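# About Grutton

Grutton is a small press for fantasy and adventure fiction. We publish novels, novellas and the odd story collection, most of them set in countries that don't exist. Our readers like invented borders, bad kings, long train journeys and maps at the front of the book.

The press was started by Snežana Mujić, who is still our editor and reads every full manuscript that gets past the first stage. She had worked as a translator of crime novels and wanted to publish the kind of book she had borrowed from the library as a teenager. Our first title was *The Starerberg Road*, a 244-page novel about a customs officer who lets the wrong carriage through. It had a first printing of 1,000 copies and is still in print, with a new cover.

## What we publish

Our longest-running series is the Stelura books. Stelura is a mountain duchy with two rival courts, one of them underground, and the series follows the Kneževič family through three generations of trouble with both. The books can be read in any order, though most readers start with *A Winter in Stelura* and go back to the grandmother's story later.

Outside the series we look for stand-alone novels with a strong sense of place. Magic is welcome and so is its absence. We have published a spy story with no magic in it at all, and a comedy about a haunted post office. We don't publish horror, picture books or poetry.

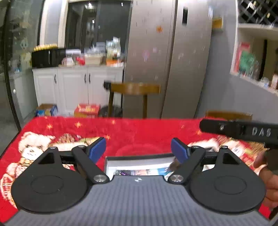
## How we work

We take on a few books a year. Each one gets a structural edit, a line edit and a separate proofread, and the author sees the cover at the sketch stage. Maps are drawn by hand and checked against the text, which has led to more than one river being moved in the second draft.

Paperbacks and e-books come out together. Hardcovers are only made for the Stelura series, in a numbered run that goes to subscribers first. If you are missing an early volume, write to us before buying a used copy – we keep a few back.

## The newsletter

Our newsletter goes out to 1,848 subscribers. It carries news of upcoming titles, a short piece by one of our authors and sometimes a deleted chapter. The most requested so far is the duel scene from *The Starerberg Road*, which Snežana cut and has been getting letters over ever since. You can unsubscribe at any time using the link at the bottom of each issue.

## Submissions

We open for submissions in March. Send the first 2 chapters and a one-page synopsis that gives away the ending. You don't need an agent. Please don't send maps, family trees or glossaries at this stage, however good they are.

We reply to everyone, usually by the end of the summer. If we ask for the full manuscript, please tell us if another publisher is reading it too.

## Bookshops and libraries

Trade orders are handled directly from our office, on sale or return. Reading copies are available for new titles, and book clubs can ask for a set of discussion notes for any of the Stelura novels.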